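两款夹爪同台比试，Pelley 说先别急着选边

这周我又跑了一趟 Flornport，去看 Pelley 团队折腾他们的新夹爪。去之前我以为会看到一堆金属零件，进门一看，满桌子都是玩具厨具和玩具水果，差点以为走错门了！

他们这一轮比的是两套指尖：一套是自己做的尖角指，另一套是从 Lykkegaard 订来的软垫指。规则很简单，同一条白色机械臂，同一个腕部相机，把桌上的东西挨个抓一遍，每套指尖跑 201 次，抓稳并放到位才算数。最让大家头疼的是那个绿色的沥水篮，边沿薄，底下又全是小孔，夹偏一点就会打滑。

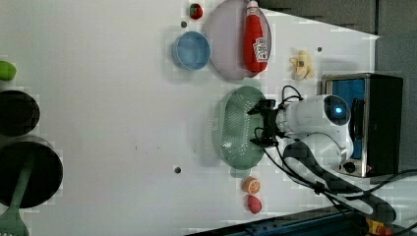
黑色夹爪停在绿色沥水篮正上方，腕部相机亮着蓝灯。

结果嘛，尖角指成功 184 次，比我预想的好不少。软垫指抓香蕉这类弯弯的东西很舒服，碰到薄边就有点使不上劲，最后的总成绩团队还在核对，我就不乱猜了。

控制器那边也换了一回。原来的那台反应总慢半拍，改用 Ploltent 的板子以后，从相机看到目标到手臂动起来，延迟降到 69 毫秒左右。我站在旁边看，感觉动作是顺了，不过也可能是我先知道了数字，心里有偏向（笑）。

走线倒是老问题。线绕着手腕走，手臂转到某些角度，大家就忍不住伸长脖子盯着看，生怕挂到什么。负责调试的朋友说，下一版想把线往臂身上再收一收，夹具接口也一起改掉，这样换一次指尖就不用拆那么多螺丝了。 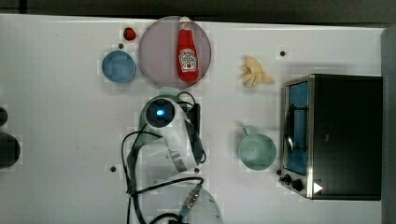
从正上方看测试台：机械臂朝盘子方向伸出，右边是黑色小烤箱，旁边放着浅绿色杯子。

接下来他们打算加上开烤箱门的项目，7 月再跑一轮，两套指尖都上。我已经跟他们说好了，到时候还去，看看软垫指能不能扳回一局。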